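Search the knowledge base
Enter keyword
Go

Server Room and Backup Checklist, Odska Site – with Comments
August
By Indrek Lill

The list covers the monthly walk-through of the Odska server room and the hosted machines we manage from there. Work through it in order. Write the result next to each item, and put anything longer in the comments column of the shared sheet. The comments printed here are from the August round and stay on the page until the next one replaces them.

You need the room key, a flashlight, the label printer and a login for the Flaso panel with at least operator rights. Read-only accounts can see the service list but can't open the job history, so borrow someone else's session only if they are sitting next to you.

Room and racks

1. Door closes and locks without being pushed.
Result: Pass.
Comment: The closer was adjusted in the spring and still holds.

2. Temperature at the front of each rack is within the range on the card.
Result: Pass.
Comment: Rack B is a little warmer than rack A, same as last time. Two blanking panels are missing at the bottom of B. Jankauskaitė has them on the parts order.

3. No boxes, carts or loose cable on the floor.
Result: Fail, fixed.
Comment: Empty drive cartons were left behind rack A. Removed during the check. Please take packaging out the same day.

4. Every power cable is labeled at both ends.
Result: Fail, open.
Comment: 6 cables in rack B have a label at the PDU end only. The printer ran out of tape before I got to them. New tape is in the second drawer now.

5. Both power feeds show a load, and neither is over the limit.
Result: Pass.

6. UPS self-test run this month, no battery warning.
Result: Pass with a note.
Comment: The test passed at 98 percent charge. The panel still shows the old contact number for Veltance support. I sent them the correction and will look again next round.

Accounts and access

7. Panel users match the current staff list.
Result: Fail, fixed.
Comment: Two accounts belonged to people who have moved to other teams. Both are disabled. Don't delete them yet – the job history shows a blank name if you do, and we need the names until the audit is finished.

8. Two-step login is on for every operator and administrator.
Result: Pass.

9. SSH keys checked against the key register.
Result: Fail, open.
Comment: The register lists 38 keys. One key on the mail relay isn't in it. The comment field on the key is empty, so I can't tell who added it. It is commented out in the file for now. If something stops working on the relay, that is the first place to look.

10. Root login over SSH is off on all managed servers.
Result: Pass.

Services and updates

11. Installed services in the panel match the service sheet.
Result: Pass with a note.
Comment: The sheet had the old caching service on web2, which was taken off in the last maintenance window. I updated the sheet. The service still appears in the panel under Available, which is correct.

12. No service is set to Manual start unless the sheet says so.
Result: Fail, fixed.
Comment: The log shipper on web3 was on Manual. After a reboot it would have stayed down and we would have lost the logs for that period. Set to Automatic, restarted, and logs arrived on the collector within a minute.

13. Security updates applied or scheduled.
Result: Pass.
Comment: The database server is scheduled for 5:30 in the morning in the normal window. Everything else is up to date.

14. Disk use under the limit on every volume.
Result: Pass with a note.
Comment: The log volume on the collector is growing faster than before. Old archives can be compressed, which should free up to 700 GB. I'd like that done before anyone asks for a bigger disk.
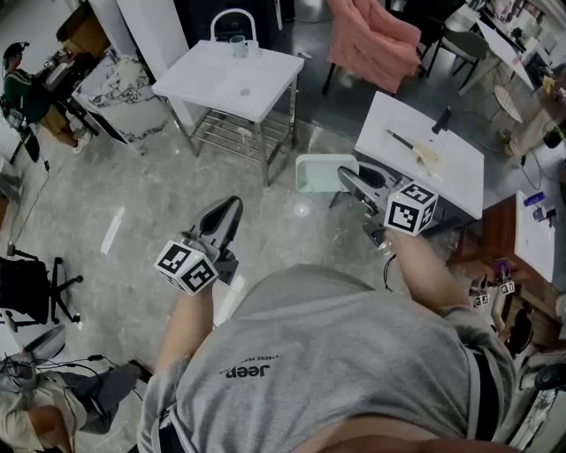
15. Certificates valid for at least another month.
Result: Pass.
Comment: The internal wiki certificate is still renewed by hand. It should go on the automatic job with the rest. Ticket is open.

Backups

16. Last nightly job finished without errors on every server.
Result: Pass.

17. Warnings in the job history have been read and explained.
Result: Pass with a note.
Comment: There are repeated warnings about files changed during reading on the file server. All of them are temporary files. I added the folder to the exclude list and left a line in the job description saying so.

18. One full restore to the test machine, picked at random.
Result: Pass.
Comment: I restored the ticket database. The restore itself was fine, but the written steps skip the part where you set the file owner, and the database won't start without it. The step has been added after the copy command. Whoever does the next restore should follow the page word for word and tell me if anything else is missing.

19. Offsite copy is present and its date matches the local one.
Result: Pass.

20. Encryption passphrase envelope is in the safe and sealed.
Result: Pass.
Comment: Check the seal only. Don't open it.

Monitoring

21. Test alert reaches the on-call phone.
Result: Fail, fixed.
Comment: The first alert went to last month's phone. The rotation had been changed in the calendar but not in the alert settings. Second alert arrived as expected.

22. No check has been muted for more than a week.
Result: Fail, open.
Comment: The ping check for the old print server is muted. The server is off and waiting to be removed from the rack. Remove the check at the same time.

Open items carried forward

Item 4, power cable labels in rack B – Lill.
Item 9, unknown key on the mail relay – Lill, with a question to all operators.
Item 15, wiki certificate – ticket open, no owner yet.
Item 22, print server check – Jankauskaitė, together with the rack removal.

Close an item in the shared sheet only after you have looked at it again yourself. Send changes to the list to me before the next round starts.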